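Rutthorpe, 15. März 2020

Kochen ohne Herd: Spieltisch „Gita“ bringt die kleine Küche ins Kinderzimmer

Die Spielwerkstatt Maihi erweitert ihr Programm und stellt mit „Gita“ eine Spielküche vor, die ganz ohne Schränke und Rückwand auskommt. Gespielt wird auf einem weißen Tisch, um den die Kinder von allen Seiten herumkommen. Das Set umfasst 48 Teile, vom Geschirr bis zum Obst, und wir freuen uns riesig, dass es nach der langen Erprobung seit Dezember endlich so weit ist!

Besonders ans Herz gewachsen ist uns die Ketchupflasche aus rotem Filz. Sie ist Handarbeit, das Etikett ist aufgenäht, Schrift und Tomatenranke sind gestickt.

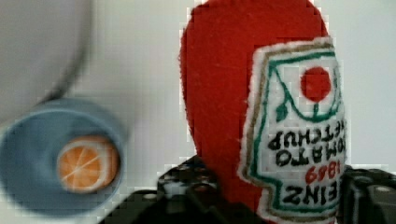
Ketchupflasche aus Filz mit gesticktem Etikett

Beim Geschirr haben wir uns für ruhige Farben entschieden. Sieb und Becher sind in Salbeigrün gehalten und passen zueinander, dazu kommen ein großer Teller in Lavendel und ein blaues Schälchen, in dem eine Orangenscheibe gerade gut Platz hat. Die Farbe bringen die Lebensmittel mit – Erdbeeren mit grünem Blattschopf zum Beispiel. Und wer lieber backt als rührt, bekommt einen Miniofen mit Drehknöpfen und einem Sichtfenster, hinter dem es leuchtend blau ist.

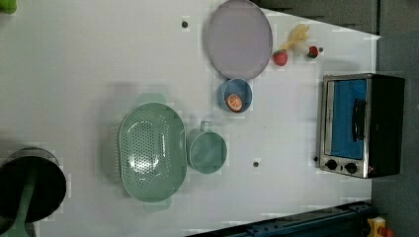
Geschirr, Obst und Miniofen auf dem Spieltisch

„Wir wollten Sachen, die man in die Hand nehmen und umräumen mag“, sagt Tegan Cartwright, die das Set für Maihi entworfen hat. „Das Sieb war in der Erprobung mal Obstschale, mal Hut, und beides ist völlig in Ordnung.“ Erprobt wurde „Gita“ in 50 Familien, deren Rückmeldungen bis zuletzt in die Auswahl der Teile eingeflossen sind. 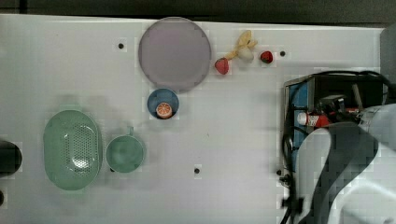

Bevan Hapeta hätte sich mehr Gemüse gewünscht, wie er nach der Erprobung schrieb, bei ihm zu Hause werde nämlich „seit Wochen Suppe aus Erdbeeren serviert, mit sehr viel Ketchup“. Eine Ergänzung mit Gemüse ist bereits in Arbeit.

Die erste Auflage beträgt 1.535 Sets. Den Vertrieb übernimmt Zarnico, einzelne Teile können dort nachbestellt werden.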